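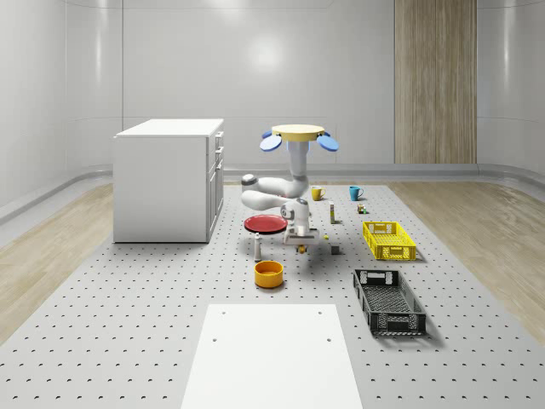
*Red plate, white bottle with the grey cap.*

## Kitchen notes, July 15, 2024

Typing fast, jam is on. Mostly small bottles, stained plates and what to do with a drawer full of lids.

**Little bottles (vinegar, oil, vanilla etc.)**

- Label the cap AND the side. Caps get swapped at the sink, ask me how the almond extract got into the salad dressing.
- Masking tape and a pencil. Marker smears the minute there's oil on your fingers.
- Narrow ones fall over in the fridge door. Stand them in an old loaf pan on the shelf.
- Can't get a brush in? Spoonful of dry rice, splash of warm water, drop of dish soap, shake hard. Rinse till the suds are gone. Dry upside down on a chopstick, overnight.
- Sticky cap: run it under the hot tap, then a wide rubber band for grip. Wipe the threads with vinegar before you put it back on or you'll be doing it again next week.

**Plates**

Colored plates show gray scratches from the flatware. Baking soda and a bit of water, thick paste, rub with a wet cloth in circles, leave a few minutes, rinse. Works on most of mine. Not on anything with a gold edge, don't even try.

Tomato stains on plastic ones - outside in the sun, still wet, whole afternoon. Turmeric takes longer. Sometimes 2 days, sometimes never.

Stack with a paper towel between the good ones. Coffee filters are nicer if you have them.

Price stickers: cooking oil on the sticker, wait, scrape with an old bank card. Then soap. Gudrun Baumgart uses peanut butter for this and it does work but then you have peanut butter everywhere.

**Lids**

Threw out every lid without a box last winter. Should of done it years ago. The rest stand on edge in a dish rack inside the cupboard, biggest at the back. The wire rack from Gravik is the right depth for a standard cabinet, the Tetitz one sticks out and the door won't close.

**Cutting boards**

Salt and half a lemon, scrub with the grain, rinse, stand it up on its edge to dry. Mineral oil once a month, let it soak in overnight. Never the dishwasher. Mine split down the middle after one trip.

Board slides around? Damp dishcloth underneath.

**Burnt pot**

Cover the black part with water, big spoon of baking soda, simmer 7 minutes, turn it off and go do something else. Wooden spoon gets most of it up. Repeat if it's jam. (It's always jam.) Not for aluminum, turns it dull.

**Jam, since it's on**

644 grams of apricots after pitting today, odd amount, whatever was left in teh bowl. I put in 600 of sugar last year and it was too sweet, less this time plus more lemon. Saucer in the freezer for the wrinkle test. Butter, tiny knob, stirred in at the end for the foam.

Less sugar = keep it in the fridge and eat it up. August batch will be plums if Riaan's tree does anything.

**From the mailbag**

Heriberto Mosquera wants to know about cloudy drinking glasses. Soak in warm white vinegar, fifteen minutes or so. If they come out clear it was hard water. Still cloudy, it's etching and they stay that way. Use them for paintbrushes.

Nokuthula Baloyi sent this one: freeze leftover tomato paste in spoonfuls on a sheet of parchment, then bag them. Doing that from now on.

Drains next time. Jam's spitting, got to go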